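Speaker Notes: Family Reunification Procedures and the Role of the Receiving Office
Presenter: Keisha Greenberg, Office of Resettlement Policy
Session length: 20 minutes, followed by questions
Reviewed by: Urszula Makowska, Legal Affairs

Opening

Good morning, and thank you to the Stornov Institute for the invitation. My remarks today concern one part of the asylum system, the reunification of families after a protection claim has been granted. I will not address the first interview or the appeals process. Both are covered in the afternoon session.

I speak today for the office and on the basis of published guidance. Where I give a personal view, I will say so.

[Pause. Confirm that the interpreters can hear.]

Who may apply

A person who has been granted protection may ask that a spouse and unmarried minor children be allowed to join them. The request is made by the person already here. The relatives abroad do not file it, although they will be asked to attend an interview and to provide documents of their own.

Parents and adult siblings fall outside the standard procedure. We receive many questions on this point, and staff should answer them plainly at the first meeting. A family that has been given false hope in the spring will be in our waiting room again in the fall, often having spent money on translations it did not need.

The age of a child is fixed on the date the parent's claim was first filed. Please stress this to caseworkers. In the last review period, our office examined 79 files that had been set aside at intake. In 5 of them the child had been treated as an adult in error. All 5 were reopened.

Documents

Many applicants left home without civil records. Some come from districts where the registry no longer operates. The guidance permits other forms of proof, including school records, religious certificates, and sworn statements from people who knew the family.

Caseworkers should record what was requested, what was received, and the reason any item was refused. A note reading "insufficient" does not meet the standard. Legal Affairs has asked that I repeat this sentence, and I will do so.

[Repeat. Allow time for note-taking.]

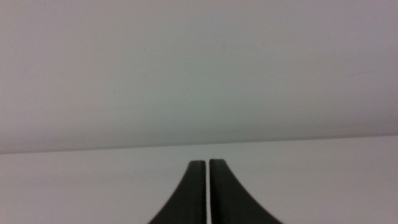 The Setora pilot

In September the office began a pilot at the Setora receiving office. Under the earlier arrangement, a file passed through 4 desks before a decision was issued. Under the pilot, one caseworker remains responsible for the file from intake to travel.

The pilot was limited to 100 families. I am not able to present final results, and I ask that members of the press treat anything I say on this subject as preliminary. Caseworkers have reported fewer lost documents and fewer repeated requests for the same record. They have also reported heavier workloads, in particular during the weeks when interviews abroad are scheduled. Personal view: the second finding deserves as much attention as the first.

The Pakzad consular section has agreed to share its interview calendar with Setora in advance. The Getia section has the proposal under consideration. If asked for a date, reply that none has been set.

Cost and travel

Applicants often believe that approval includes the price of travel. It does not. Loans are available through partner agencies, and the terms must be explained in a language the applicant understands before anything is signed. Medical examinations abroad are charged separately.

An approval does not remain open without limit. If the relatives are unable to travel within the period stated in the letter, the caseworker should request an extension in writing before that period ends.

Likely questions

On the regional transfer agreements: these are a matter for the department. Refer the question to the press desk.

On processing times: refer to the published table. Do not estimate for an individual case.

On relatives living in a third country: they may be included. The interview takes place where they reside, and the receiving office arranges the transfer of the file.

On named cases: we do not comment. Offer the inquiry form, which is on the table by the entrance.

Closing

Thank the Institute and the interpreters. Announce that the afternoon session begins at 1:30 and that Ms. Makowska will take legal questions at that time.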